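Newsletter > Workshops and Laboratories > Equipment Notes

Care of the Irnarar bench: revised arrangements for the hand-held grippers

Oct 31, 2019

Members of the Institute who use the Irnarar bench in the Mustonen Laboratory are asked to take note of the revised arrangements set out below. They concern the setting up of the bench before a session, the inspection of the two hand-held grippers, and the procedure to be followed when a part has to be replaced. They replace the notes issued in May and apply to all users, including those who have held a bench permit for some years.

The bench is used for recording small handling tasks carried out by a person, so that the same tasks may later be attempted by the robot arms in the adjoining room. The operator holds one gripper in each hand and works with the fingers of the gripper in place of his or her own. The value of the recordings depends to a large extent on the mechanical condition of the grippers. A finger that has slipped on its link, or a link that has play in it, produces a record in which the position of the fingertips is wrong by a small amount throughout. Such an error is difficult to find afterwards and cannot be corrected with any confidence.

During the summer the laboratory reviewed the sessions held since the May notes came into force. Most were satisfactory. A number had to be set aside, and in nearly every case the fault lay in the linkage and had been present at the start of the session. The checks now required are intended to find faults of this kind before recording begins.

Setting up the bench

The white board is to be laid flat on the wooden tabletop and wiped with a dry cloth. Solvent should not be used on it. The board must not overlap the rails at either side, and a strip of the table should remain visible along the far side so that its position can be compared with earlier sessions. If the board rocks when pressed at a corner, it should be lifted and the table beneath it cleaned.

The frame rails and upright posts are not to be leaned upon or used to hang clothing or bags. Their position was set when the bench was installed, and any knock that moves a post, however slightly, must be entered in the bench book. The bench should then be left out of use until the position has been checked by laboratory staff.

Cables require particular attention. Each gripper has its own cable, and this should run down from the gripper to the near edge of the table without crossing the cable of the other. Operators should take up both grippers and move them through the full working area before starting, to make certain that neither cable pulls at the far side of the board. Cables on the floor are to be kept outside the space in which the operator stands or sits. The hazard tape on the floor is there for the protection of users and visitors alike, and worn lengths should be reported.

Sleeves should be close-fitting at the wrist. Loose cuffs have caught in the linkage on more than one occasion, and the laboratory has had to replace a link as a result.

Daily inspection of the grippers

The inspection takes a few minutes and is to be carried out on each gripper separately, with its cable disconnected. It begins with the mounting plate. The plate should be free of cracks around the holes, and there should be no movement between the plate and the body. If movement is found, the screws may be tightened by hand with the short driver kept in the bench drawer. Powered drivers are not permitted.

The fingers are inspected next. Each should be square on its link and should not twist when pressed lightly from the side. With the gripper closed by hand, the tips should come together evenly, and the gap remaining must be no greater than 2 mm at any point along the inner faces. The padding at the tips should be complete. Padding with a rough edge may continue in use provided that the inner face is sound, but it should be noted in the book so that a replacement can be prepared.

The links and their brass eyelets come last. The eyelets are the part of the gripper most subject to wear. A dull rim is not in itself a fault. A rim that has a step in it which can be felt with a fingernail is a fault, and the link must be changed. The eyelet should not turn in its hole when the link is held still. Users sometimes ask whether the plain holes further down the links have lost their eyelets. They have not – these holes are made without an insert and none should be fitted.

No oil or grease is to be applied to any part of the linkage. The links have a matt, slightly textured surface that holds dust, and oil turns this dust into a paste that wears the eyelets quickly. A soft dry brush is sufficient. Two brushes are provided, and they should be returned to the drawer after use.

Service intervals

A fuller service is now required at fixed intervals, counted in opening and closing cycles. The count is taken from the session log and entered in the bench book at the end of each day.

At 400 cycles the gripper is to be brushed clean, the finger screws checked, and the closing gap measured at the top and bottom of the inner faces.

At 2,000 cycles the gripper is to be withdrawn and sent to the workshop, where the links will be removed and the eyelets examined under magnification. Links are always replaced in pairs, left and right together, even where only one shows wear. A new link paired with an old one gives an uneven closing movement, and the fingers will then meet to one side of the centre line.

Replacement links are supplied by Junell and are held in the Mustonen store in packets of 12. A packet that has been opened should be finished before another is started. The assembly jig made by the Iketti workshop must be used whenever a finger is refitted. It is kept with the links and may not be taken to other benches.

Trial after service

A gripper returned from service is not to be used for recording until a short trial has been completed at the bench by an operator who holds a current permit. The trial uses the clear compartment box and the small metal parts kept for the purpose. The box is placed on the white board with its lid fully open and lying back towards the far side of the table, and the operator works from the near side with a gripper in each hand. The fingers should reach into the compartments without touching the divider walls, and should open and close freely close beside the box. 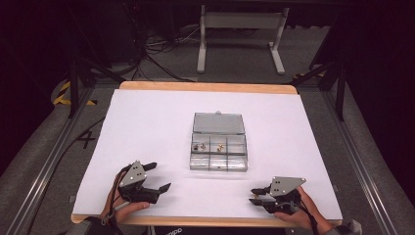
The bench from the operator's side, with both grippers in hand.

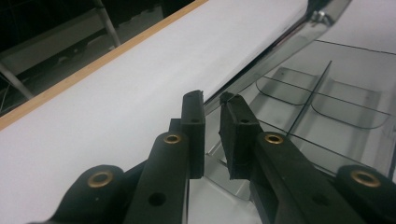
The trial consists of moving each part from one compartment to another and back again, first with the right gripper and then with the left. A part that is dropped once may be attempted again. If the same part is dropped twice by the same gripper, the trial is to be stopped and the closing gap measured. Experience in the laboratory suggests that the cause is most often a finger fitted slightly out of square, and the workshop will correct this on the same day where possible.

Operators should also listen to the linkage during the trial. A light click at the end of the closing movement is normal. A click that is heard part of the way through the movement usually indicates an eyelet that has worked loose, and the gripper should be returned to the workshop with a note saying at what point the sound occurs.

The result of the trial is entered in the bench book against the number of the gripper, together with the closing gap and the initials of the operator. Entries made on loose sheets will no longer be accepted. Where a pair of grippers has been serviced together, a separate entry is needed for each.

Permits and enquiries

Existing bench permits remain valid. Permit holders who have not used the Irnarar bench since May are asked to arrange a short refresher with laboratory staff before their next booking. New applicants will receive instruction in the daily inspection as part of the normal induction, and will be expected to carry it out under supervision before using the bench alone.

A printed copy of the inspection steps is available from the Mustonen Laboratory office. Faults found outside office hours should be written in the bench book, and the gripper concerned placed in the tray marked for repair.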